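Velldale Adult Learning Center
Kitchens and Rooms: Planning a Home Remodel
Handout for Session 2: Choosing a Countertop You Can Live With
11/06/2025

Welcome back, everyone, and thank you for all the samples you carried in last time (my own trunk still has a slab of soapstone in it that I keep meaning to take out). We ran over when we got to talking about sinks, so I have moved the rest of the sink material to the end of the course and we'll give this whole session to counters.

Before you look at a single color

Most people begin with color, and I understand why, it's the fun part! But please spend an evening first writing down how you use the counter you have now. Do you roll dough on it? Do you set hot pans straight down when you're in a hurry? Does the mail live there? A baker and a person who mostly reheats soup can stand in the same showroom and need quite different things, and the salesperson can only help if you can tell them which one you are.

Bring that page with you when you visit a stone yard. The one at Starnudora lets you walk the rows by yourself, and they don't mind if you bring a cabinet door along to hold up against the slabs.

The main families

Laminate. Light, inexpensive, and much better looking than it was when I did my first kitchen. It doesn't like heat, and water that gets into a seam will swell the core. Keep the seams away from the sink if your layout allows it.

Butcher block. Warm under the hand and easy to sand when it gets tired. It wants oiling, more often in the first year than later on. If you know you won't do it, be kind to yourself and pick something else.

Granite. A natural stone, so every slab is different, and you should see your own slab before it is cut. It takes heat well. Most granites need sealing now and then; put a few drops of water on the surface, and if they darken the stone after several minutes, it's time.

Engineered quartz. Ground stone held together with resin. No sealing, very even color, but the resin can scorch, so use a trivet.

Tile. Still a fine choice for a small budget and patient hands. The tile itself is tough, and it's the grout you will be cleaning.

Working out the money

We'll do this one together in class, but read it through beforehand. The Oyewole kitchen, our practice plan for the term, has a counter budget of 2000 dollars. Set aside 300 for removing the old top and hauling it away, and do your shopping with what is left. Ask every shop whether the sink cutout, the edge profile and the delivery are in the quoted price. I have seen two quotes for the same stone that looked far apart until the extras were added in, and then they were nearly the same!

Overhangs and ends

A counter usually sticks out a little past the cabinets so drips fall clear of the doors. If you want stools, you'll need a deeper overhang, and stone may need brackets underneath. Think about the open end as well, where the counter stops and the walkway begins. A finished end panel costs more, but you'll see it each time you come into the room. You can match it to the top or go a shade darker, as with this mottled gray granite over a darker stone front, with the wooden floor starting where the counter ends.
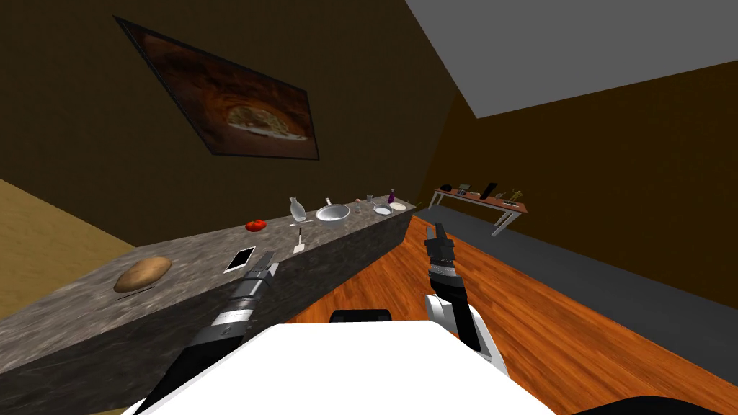 For next time

Measure your own counter runs, wall to wall and front to back, and write the numbers on a sketch. It doesn't have to be pretty. Mark the sink, the stove and every outlet. Leave about 6 inches of blank paper on each side for notes, and bring a pencil. We'll be using the Velden worksheet, and I'll have spare copies at the front table.

Velldale Adult Learning Center | Course handouts may be copied for class use | Contact the office | Back to top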